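Hello all, a quick update on the Sudura refill project. We've now handed out 186 of the 200 bottles (hooray!), and most of the scuffed ones went too, at a discount.
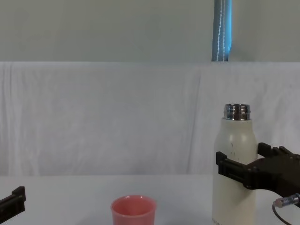 White bottle with the cap off, and a pink cup

Cups are slower. Burnemis sent 2 boxes and I'd still like a third before October, if the budget stretches.

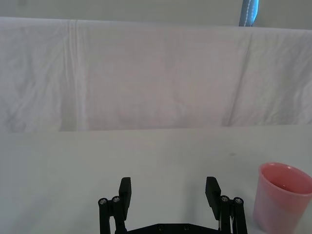

One of the pink cups

Spare caps are the real headache – we're 7 short, and Mokgethi can't sell them separately.
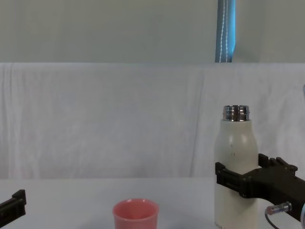
Plakanholm replied that they have spare caps and will post us a bag.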